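Hand-held gripper station, table-top work: inspection checklist with comments
Site: Dodstead, bench room
Checklist issue 6, reissued October
Applies to: Kelemen hand-held grippers and any table they are used over

How to use it: mark each item OK, Not OK or Didn't look. The third box is there to be used. The last batch of sheets had every item marked OK, including one for a part we don't own, so I'm reading the comments first from now on and the ticks second.

1. Finger faces
Check both fingers for chips, splits and lifting layers. Run a thumb along the inner faces with the tool at rest.
Result: OK
Comment: "No visible damage" was written against this one last time. Did anyone touch them? A rough finish hides a fine split very well.

2. Holes, inserts and fasteners
Check that brass fittings sit square and don't turn under a fingernail. Check that nothing has backed out of the mounting block.
Result: Didn't look (left side), OK (right side)
Comment: Half an inspection. The Oditz guidance sheet says to check fasteners "regularly", a word I've never managed to put on a calendar. We do it every 27 sessions and write the session number down.

3. Table surface
Look for splinters, raised grain, spills and grit. Marks in the wood are fine if they are flat to the touch.
Result: OK
Comment: Dark streaks get reported as damage by every new starter. Feel them before you write them up.

4. Objects in the work area
Only what the task card lists. Cups upright, basket flat on the table, nothing hanging over the side. Open the fingers fully before moving in. 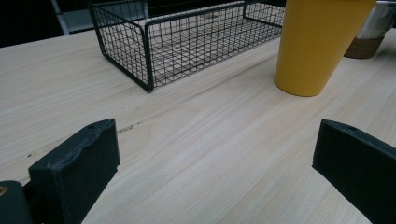
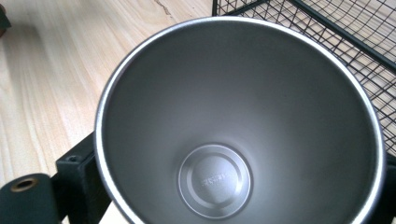 5. Metal cups and other shiny items
Check the rim for burrs before first use. Check that the cup stands steady by itself.
Result: OK
Comment: Somebody proposed banning polished metal because glare "may affect results". May it? I asked for a record of one bad result and I'm still waiting. The cups stay.

6. Wire goods
Check for loose wire ends, especially at corners. A finger tip can catch in open mesh, so approach from the side where you can.
Result: OK
Comment: Uvudik's own checklist wants the mesh opening measured each time. Wire mesh doesn't change size overnight. Measure when a new basket comes in and leave it at that.

7. Pinch points
Keep your free hand out of the gap between the fingers. No straightening objects while the other hand is on the grip.
Result: Not OK
Comment: The only Not OK on the sheet and the only one I fully believe. Stop the session, put the tool down, then move the cup.

8. Drinks
No drinks on the work table, hot or cold. Cups used as task objects stay empty.
Result: OK
Comment: A lid doesn't make it an exception.

9. Records
Write down the tool number, session number and who checked.
Result: OK
Comment: The log stands at 1,128 entries and I'd trust the ones with comments. Two signatures in the same pen and the same handwriting count as one.

Open actions
- Redo item 2, left side, before the next session.
- Item 7 goes back to everyone who uses the tool, in person. An email won't do it.
- Strike the part we don't own off the master sheet.

Bench Room Safety, Dodstead | Contact: front desk | © Dodstead | Back to top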